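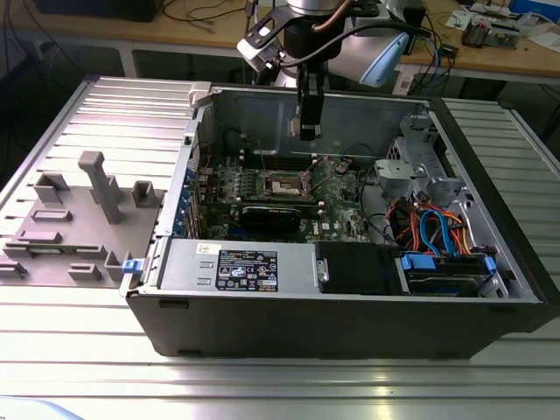
Bench Technician, Desktop Teardown and Rebuild

Plotetti takes in retired office computers, strips them for parts and puts the good ones back together for resale. We are hiring 2 bench technicians for our Kyei workshop, to start in July 2022.

What the work is

You will open desktop towers, take out the graphics card, drives, memory and power supply, and sort them for testing. Working boards go back into a clean case with tested parts. The rest is separated by type for recycling. A normal shift is 7 hours, mostly at one bench, with a paid break.

Most of our stock is standard tower cases with latches and clips in place of screws. If you have only worked on custom builds, expect to spend your first days learning which tabs slide, which ones lift and which ones snap if you rush them. Spare drive clips and slot latches are hard to find, so we ask people to bag and label them with the case they came from.

You will also

– check CPU sockets for bent pins before a board is passed on
– copy serial numbers from drives and power supplies into Etavon, our stock system
– keep side panels with their own towers
– route SATA cables clear of the fans when rebuilding

What we need from you

You have taken computers apart before, at work or at home, and they ran afterward. You can read small print on a rating label and type it in without mistakes. You can lift a full tower from a cart to the bench. No degree or certificate is required. Drives are never opened or wiped at the bench – that is done by a separate team – but you will sign a data handling agreement.

Pay and hours

Pay is $29 an hour after a trial period that runs until February. During the trial it is slightly less, and the exact rate is in the offer letter. Tools, wrist straps and gloves are supplied. Parking is free behind the building.

How to apply

Send a resume and a few lines about the last machine you repaired or took apart. Quote reference 360 and say which shift you would prefer, early or late. Applicants we want to meet will be asked in for an hour at the bench – paid – followed by a short talk with the shift lead.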